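October, 2000 round finished late again

Third week of the revised evening medication round at Durkwood. I am keeping these notes separate from the handover book so that the handover book stays readable. Most of what follows is timing, fluid charts and the mattress problem in the east corridor.

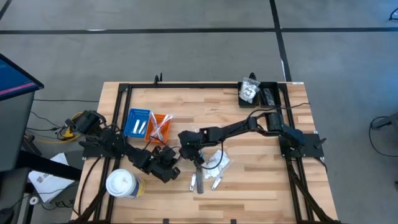
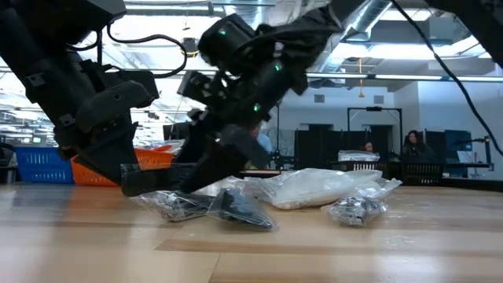
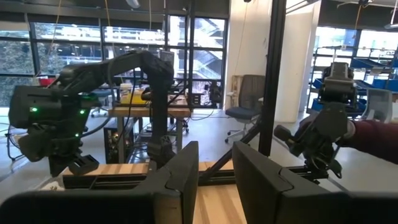
The round is charted for 2000 and the first signature went in on time. The last went in well past the hour we allow ourselves. There are 43 residents in the building and all but a few have something due in the evening, so a slow start at one end runs the length of the place. I walked behind the trolley in Tesfamariam wing tonight with a clipboard and did not help, which was uncomfortable for everyone but is the only way to get a usable record.

Three kinds of delay. The first is crushing. Residents on modified textures need each tablet checked against the do-not-crush list, and the list we keep on the trolley is a version behind the one in Clovura. Wubit had both open and was comparing them line by line. She was right to do it. I have pulled the paper copy and put in a request for the current one to be printed and laminated, with the issue month in the footer so we can tell at a glance.

The second is interruption. Call bells, a phone call from a daughter in Perth, a kitchen question about supper jugs that had nothing to do with the medication nurse. I logged 17 interruptions before the trolley was back in the treatment room. Four were clinical and needed her. The rest could have gone to the care staff or waited. We have tried the red tabard before and people ignored it within a fortnight. Saron suggests diverting the wing phone to the office for the length of the round, and I think that is worth a proper trial before we buy anything.

The third is signing. Clovura logs out after a short idle period, and each login takes the nurse back to the top of the resident list instead of the last open chart. I have raised this with their support desk twice. The reply both times was that the timeout is set locally. I went through the settings with our IT contact this afternoon and found the timeout, but not the landing page. We have lengthened the timeout a little. It can't go much further without leaving a chart open in a corridor.

Fluids. Saron did the chart audit for the whole of last week and brought it in at half past three. Her method was to take every resident on a fluid balance chart and compare the recorded daily total with the target in the care plan. Where the target was 2000 mL or less she accepted a small shortfall, and where there was a restriction she flagged anything over. Completion is better than it was in winter. Morning entries are almost 100 per cent complete. After tea they thin out badly, and the overnight column is blank on most charts, including for residents we know were awake and drinking at two in the morning.

She makes the point that a blank box and a zero are being used to mean the same thing. They are not the same thing to a GP reading the chart. A zero says a drink was offered and nothing was taken. A blank says we don't know. From tomorrow's night shift, staff write 0 with initials, or they write the volume, or they write R for refused. I have put this in the handover book in capitals and will probably be told it looks rude.

We also measured the cups. The chart key says a standard cup is 200 mL. The new beakers hold 180 mL to the line and the two-handled ones less again. So some of last week's totals are overstated, by an amount that depends on which cupboard the cup came from. Saron is redoing the key with each vessel listed, and I have asked the kitchen not to bring in any more types without telling us.

Mattresses. The Nullo overlay in room nine alarmed low pressure twice during the evening. The hose connection was seated, the pump was level and the filter was clean. Reset both times and it held. I put a hand under the resident's sacrum at each check and there was clearance, so it was not bottoming out, but I am not happy leaving her on a unit that alarms without a cause. Swapped the pump for the spare at 9.40 and tagged the original for the biomedical contractor. Skin check done at the change: heels intact, sacrum pink and blanching, no break. Repositioning stays at two-hourly overnight, with heels floated on a pillow.

If the spare alarms as well, the fault is in the overlay or the hose. If it does not, the pump goes back. I have written the serial number of each on the equipment sheet, which should have been done when they arrived and wasn't.

Staffing. One enrolled nurse off with gastro, now symptom free but to stay away the full 48 hours. No residents with symptoms. Hand gel dispensers in Tesfamariam were topped up, and the one outside the lounge was found empty, so it has gone on the weekly list. I am holding off on any outbreak paperwork on the strength of one staff case, with temperatures and bowel charts to be read at each handover until the end of the week.

Weights are due. The chair scale was last calibrated in autumn and the sticker is near its date. Two residents show losses over the month that I want repeated on the same scale, at the same time of day, in similar clothing, before the dietitian referral goes in. One of them was weighed in a dressing gown last time and slippers the time before. The other I believe, and I have started him on fortified milk in the meantime and moved him to the table nearest the servery, where the care staff can see what he leaves.

Wubit stayed back to talk through the round. Her view is that splitting the trolley would do more than anything on my list: one nurse from each end, meeting at the lounge. It needs a second set of keys and a second registered nurse on the floor at eight, and I have that on some evenings only. She also wants the eye drops taken out and done afterwards with a separate tray, as changing gloves for them breaks the rhythm. I can do that one now. Drops move to their own round from tomorrow, where the prescribed times allow it, and I will check the glaucoma patients individually — the intervals on those are tighter than they look.

To do: ring pharmacy about the blister pack that came with last month's dose of frusemide. Ask the office about the phone divert. Chase the biomedical contractor. Print Saron's new cup key and put it inside the chart folders, front cover, left side. Find out who has the second treatment room key, last signed for in August.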